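Teaching a small rover to follow a route by driving it first: how many runs, and how do I drive?

Posted by Silvan Rainer

I'm building a four-wheeled rover that's supposed to learn a route from me driving it with a gamepad. It's my first try at learning from demonstration and I'm having a blast! I've recorded 60 runs of the same stretch in Bristbridge, and the model does great on the straights, but once it drifts toward an edge it just keeps drifting until it bumps something. Do I need more runs, or am I driving wrong? I'm using the Nerkimix logger at default settings and the rover has one forward camera.

Nayeli Bedoya

Oh, I love this stage! More runs might help a little, but I bet all of yours are too good. If you always hold the middle, the model never sees what coming back from the edge looks like. Here's what worked for me:

1. Drive a batch of clean runs at one steady speed. Keep your thumb off the stick unless you mean it — every twitch gets learned.

2. Go over more than one kind of ground. Paving with a wall along one side and a dirt road with weeds at the edge are very different things to a camera, and a model raised on only one of them tends to panic on the other.
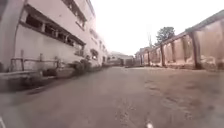
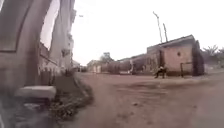 3. Add recovery runs. Pause recording, steer the rover toward the wall or the weeds, start recording, then drive it smoothly back to the middle. The pause matters! If you record the steering-off part, you're teaching it to steer off. Do both sides, and vary the angle.

4. Check that your stick values and camera frames line up in time. Mine were 2 frames apart for a whole month and I blamed the network.

My current set is 273 runs, and 248 of them survived the cleanup. The rest had me overcorrecting like crazy in the turns. I threw them out and the wobble got much better. Have fun with it, the first time it saves itself from a wall you will yell out loud.

Eyvindur Kvaran

Agree on the recoveries. Also look at your exposure. With a bright sky the ground can go dark and you lose the edge. I tilt my camera down a bit.

Baldur Bundgaard

get a bigger battery, i was always stopping halfway. don't know about the drifting, mine has a line sensor

Silvan Rainer

Thank you all! Did twenty recovery runs before dinner and it already turns back on the left side. Right side is still hopeless, so more of those tomorrow — and I'm tilting the camera too.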